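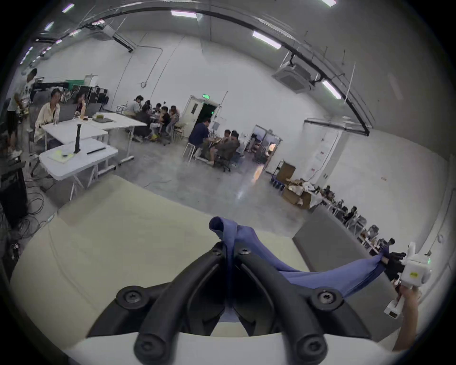 Figure 4. Blue cloth held at both ends and twisted into a band over the work surface.

4 Twisting and storing the cloth

This section is for the Drulard cloth in all colors. It tells how to twist the cloth for removing water after washing by hand, how to dry it, and how to make the storage twist, which takes less place in the drawer than a flat fold. Please read section 3 (First wash) before you begin. A cloth which did not have its first wash can give color to light surfaces.

4.1 Before you start

Clear a part of the work surface that is longer than the cloth. Wipe the surface and let it dry. Check with your fingertips that there are no crumbs or sand on it, and take off rings and bracelets.

Look at the cloth on both sides. If a seam is open or a thread is hanging, cut the thread with small scissors and do not pull it. Do not twist a cloth with a hole. It can still be used flat, for dust.

Caution: Do not twist a cloth that was used with bleach, solvent or floor wax. Rinse it first under running water, with gloves, until the water is clear.

4.2 Removing water

1. Hold the cloth over a sink or a bucket and let it drip. Do not do this step over the work surface.

2. Fold the cloth one time along the long side. The label must be inside the fold.

3. Take one end as a small bunch. Let a short loop of cloth stay free above your grip. If you hold only the last edge, all the force goes into the hem.

4. Take the other end in the same way.

5. Turn the two ends in opposite directions. Turn slowly and keep the cloth straight between the two ends.

6. Stop when the cloth becomes a tight band. You will feel that it wants to turn back.

7. Hold the band until it stops to drip, then let it turn back slowly. Do not let one end go suddenly, it can splash.

8. Open the cloth, shake it one time and repeat from step 3 if it is still heavy.

Note: Two persons can do this work together with the large size. One person holds the end without turning and the other person turns. Agree before who will turn. When both turn in the same direction the cloth only rolls and no water comes out.

Caution: Do not use a stick, a spoon or a door handle to make the twist stronger. The fibers near the hem will break and this damage is not covered by the guarantee.

4.3 Drying

1. Open the cloth completely and pull the corners lightly until it has its shape again.

2. Hang it over a rail or a line, with the label down. The Klinhom drying rail (order number 274) is suitable, but any smooth rail is good.

3. Leave free air on both sides. Do not hang two cloths one on the other.

4. Wait until the hem is also dry. The middle dries faster than the hem, so please touch the hem and not the middle.

If you use a machine for drying, choose the low program, 30 minutes. Fabric softener must not be used. It makes a film on the fibers and the cloth will push water in front of it and not take it up.

4.4 Storage twist

Only for a dry cloth. A damp cloth in a storage twist will smell after one night.

1. Lay the cloth flat on the work surface and smooth it from the center to the sides.

2. Fold it in half along the long side, then in half again in the same direction.

3. Hold both ends and twist as in 4.2, but with less force. The band must be firm and still soft when you press it.

4. Bring the two ends together. The band will turn around itself.

5. Put the ends through the loop which is formed at the other side.

6. Lay the twist in the drawer or in the Sadudero box with the ends down.

Note: For storage longer than one season, use a flat fold. The storage twist leaves lines in the cloth. The lines go away with the next wash.

4.5 If something is not right

The band opens by itself in the drawer: The twist was too weak, or the ends were not pulled far enough through the loop. Repeat from step 3 of 4.4.

The cloth is longer on one side after drying: It was hung by a corner. Wash it again and hang it over the rail by the middle.

Small hard places in the cloth: This is usually dried soap. Soak the cloth in clear water without soap and rinse it two times. For a full basin, 2000 milliliters of water for each cloth is enough.

The color is lighter along the twist lines: The cloth was stored in sunlight. This cannot be repaired, but the cloth cleans the same as before.

For replacement cloths and for the Zendach hem repair set, see section 7.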